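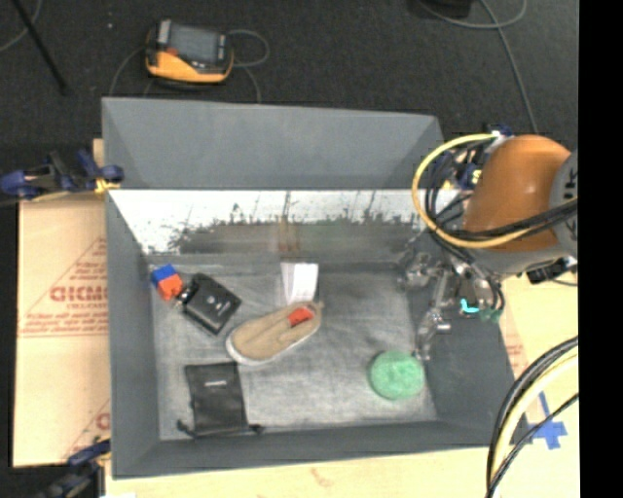 Gosotik Pick Planner

Grasp planning software for mixed bins

Gosotik plans picks from bins of unsorted items, hard and soft together: toy blocks, a shoe, a fabric pouch, a sponge. It takes depth and color input from a fixed overhead camera and returns ranked grasps with a collision-checked path for each -- bin walls included.

No item models are needed. The default grasp network was trained on 1,128 household objects.

Features
Wall and rim clearance set per bin
Up to 1,000 grasp candidates per cycle
Replay log for failed picks
Python and C++ interfaces

License covers 2 arms. Updates ship each August.

Sales and support: Dilruba Hettiarachchi, Dotcombe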